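**Wed 4 June.** We lost the whole night of simulation at Clelanon. 274 episodes, and in 189 of them the left arm did not let go when the stop signal came. I write it here so other people can check their own setup.

The task is a simple one, a table with a bowl and a green mat. The stop signal should freeze both arms and open the grippers in 80 ms.

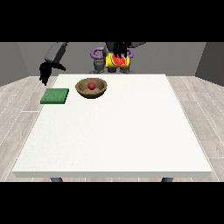 Samina Rind asked if it was only a lag in the physics, and if the real arms would behave the same. I think they would, Samina. The stop message goes in the same queue as the motion commands, and the queue was full.

We have cancelled the hardware trial at Undlow. I moved the stop to its own channel and I will run 3000 episodes before anybody stands near the real arms. I will post the logs on Friday, with the grey areas marked.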